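Filed under: Talks & Slides
4 min read

Speaker notes – Can machines do the chores yet?
Granholm shop-floor session, October 19, 2021

Open with the short answer: some chores, some of the time. Ask who has a robot vacuum at home. Then ask who has a machine that clears a table.

Slide 2. Flat things are hard. A mug has a handle. A folder or a thin sheet lies flush with the table and gives the fingers very little to get under. Pause here. 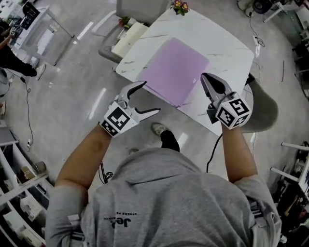
Slide 2: Two hand-held grippers over the table, flat purple sheet between them.

Slide 3. Our own numbers from the Stustirgate trial in June. 77 tries at picking up a single sheet, 44 clean. With two sheets overlapping, 11 clean out of 30. A person does this without looking. Don't read the table aloud – it's in the handout.

Slide 4. Soft pads help with grip but they are thick. Paper wants a fingernail. Mention the Flukia pads only if asked.
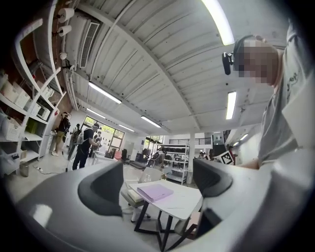 Slide 4: Looking out between the finger pads. Folder and white paper on the table.

Slide 5. Where I would spend money now: floors, bins, moving totes. Tidying a desk can wait. Take questions.

Related
Gape: notes on a slow dishwasher loader
Folding towels, part 2
What a tote costs to move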